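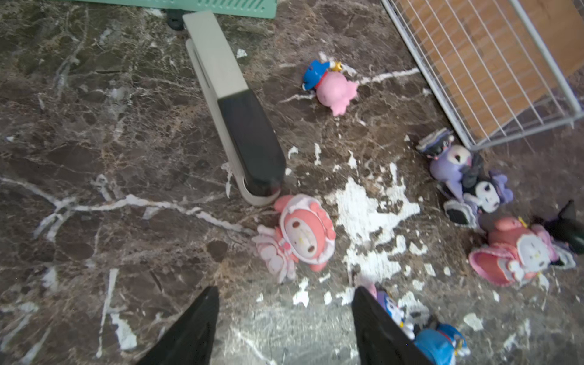
*Small toy figures on the marble floor.*

# About Us

Dedbridge Mill Village is an open-air history museum on the bank of the Chambi River, and we love this place! We have 10 buildings, a working water wheel, a very stubborn flock of geese and a lane that still floods at the low end every March. Come in boots if you visit then.

It began with the gristmill. The Wolell family ground corn and buckwheat here for three generations, and when the last of them closed the doors, a handful of neighbors got together and bought the mill along with the strip of pasture behind it. They only meant to save the wheel. Then someone offered them a one-room schoolhouse that was about to be torn down (it came up the county road on a flatbed, in two halves), and after that the buildings just kept coming: a cooper's shop, a smokehouse, a tiny post office with its sorting shelves still in place.

## What you'll find here

From spring through fall the mill grinds on weekends, and you can stand close enough to feel the floor shake. The blacksmith fires up the forge most mornings. At the Wolell House we cook on the open hearth, and yes, the smell carries all the way to the parking lot. Kids can card wool, haul water with a yoke, or try writing with a steel nib in the schoolhouse, where the desks are the original ones and the ink is washable.
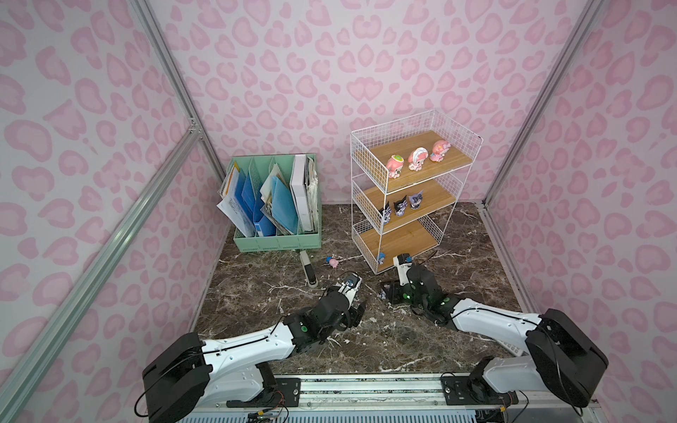
**Can we look through the village records?**
Our reading room is open by appointment, and the mill ledgers, school registers and family letters can all be read there at no charge.

The ledgers are a real treasure. There are 1284 pages of them, copied out by hand in places where the damp got in, and people drive a long way to find a great-grandfather's name next to a sack of rye.

## The Fisex Barn

Our newest old building is the Fisex Barn, which opened in June 2019 after a long winter of pegging beams back together. It holds our hands-on rooms, the quilt show and the fall supper, and it's the one building with heat, so our winter programs live there too. School groups usually start in the barn and then spread out across the village in groups of nine. 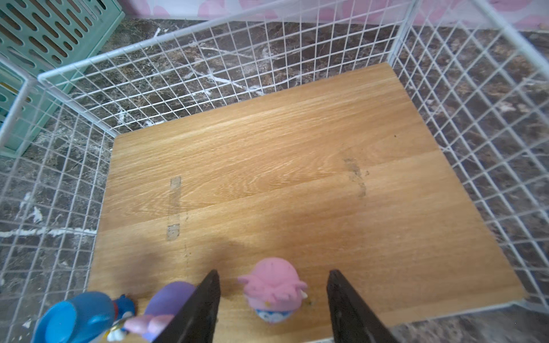
*Wood grain up close.*

We're a nonprofit, and admission, memberships and the bake counter keep the roofs on. Children under 3 get in free. Dogs on leashes are welcome on the lane and the river path, but please keep them well away from the geese.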